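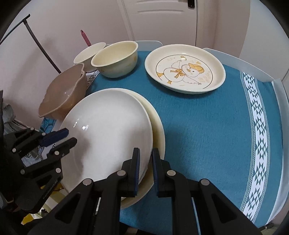 Plates and bowls on the teal cloth.

Aug 9, 2021 | 8 comments | 477 shares

I bought the Patine tablecloth in May, in the big rectangle, after ruining my last good cotton one with beet juice. So this review comes after a whole summer of using the thing, and I have opinions!

First, the color. The Patine site calls it "lagoon" and I was braced for something much brighter (their photos make everything look like a swimming pool). Mine is a proper teal-blue and I love it with white dishes, which is lucky as white and cream is pretty much all I own. The weave is nice and fine too, so bowls don't wobble and you can write a grocery list on it without poking the pen through.

Now the washing. The label says cool wash and line dry. I did that twice, then got lazy and threw it in warm with the kitchen towels. It came out fine, maybe a hair shorter on one side. The towels came out fine too, so no dye problems. Tomato sauce needed a dab of dish soap first. Coffee came out on its own. Candle wax – don't ask – took me an entire evening with an iron and paper bags, and there's still a shiny spot if you know where to look.

My biggest gripe is the creasing. It arrives folded into a tiny square and those fold lines hung on through three washes. You really do have to iron it damp, and it's a lot of fabric to wrestle across a board. I ended up ironing it right on the table with a towel underneath, and now I roll it around an old wrapping paper tube between uses. Much better.

I had a Wokon cloth before this one, the wipe-clean kind, and I do miss being able to swipe up crumbs with a sponge. But it always felt sticky under my arms in July and the corners went stiff. The Cumness cotton one I tried in between was softer than either, and faded to a sad gray-green by the end of its first year. If you have small kids I'd probably still tell you to go wipe-clean and save the Patine for company.

The hem is double stitched and the corners are neatly mitered. I found one loose thread, snipped it, and it hasn't run. I wish they'd make a round one, and I'd buy the matching napkins in a heartbeat if they ever came back in stock.

Four stars from me. I'd knock it down to three and a half if you hate ironing.

947 people found this review helpful

We use cookies to remember your preferences. Accept | Manage settings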